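4.2 Picking from the basket

Now for the part I enjoyed most. We had 4,000 picks logged from Hemach, our flat table setup, and I was pretty sure the policy would carry over to a basket without much fuss. It didn't! On the table it got 84 per cent of garments on the first try, and then the basket walls came along and it kept steering for the rim – over and over, like the slots were the most interesting thing in view.

So we went back in August and collected another 600 picks, all from the basket, using only the wrist view (the overhead view was dropped completely, see Section 3). We fine-tuned Guser on those and left everything else alone, including the grasp depth head we'd borrowed from the Grurkidau code.

Figure 2 gives you a feel for what the policy has to sort out. Two crumpled cloths share a boundary, and with overlaps like this we score a pick as clean only if one garment comes up by itself.
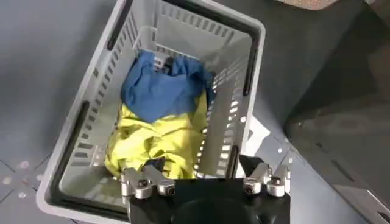
Figure 2. Wrist view over the basket, with the fingers just above the yellow cloth and the blue one bunched toward the far wall.

Colour helps a lot in cases like these, so we also ran a greyscale version, and I'll get to that in Section 4.3.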